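Wilora opens a slower kind of front room

CAMANCE, June. Wilora, the furniture rental firm that has spent six years persuading people to own less, will open its first walk-in showroom on Wedgate this month. It has 300 pieces for rent and exactly one comfortable place to wait, which is already taken most mornings by founder Marlina Ginting.

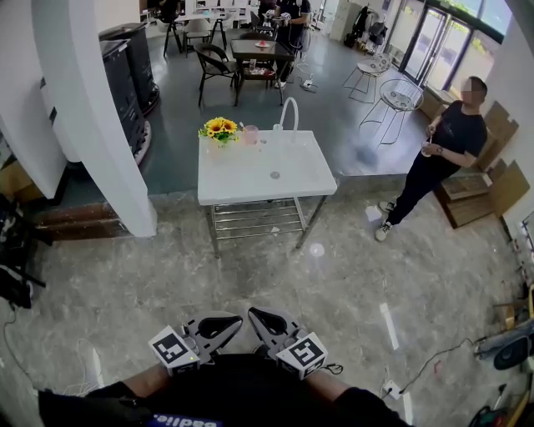
What you can rent

Tables, shelving, lamps and 4 sizes of sofa, by the month. Flowers are extra and do not come back. "We tried a deposit on sunflowers," said Ginting. "It went the way you'd expect."

Delivery within town is included, stairs and all. Pianos remain a matter for negotiation and for Sugeng Saragih's knees.
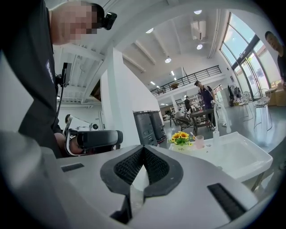 Opening hours

Doors open at 10 a.m. at 1043 Wedgate, two doors up from Kwok the locksmith. Coffee is free until Puspita Hutapea, the showroom manager, decides it isn't.
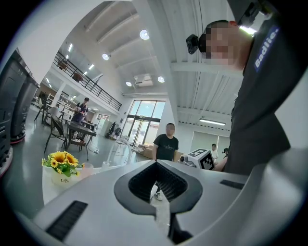 Dark grey jacket, blue "Badlie" patch, at close quarters.

Press contact: Juwita Pillai, Wilora. She prefers email.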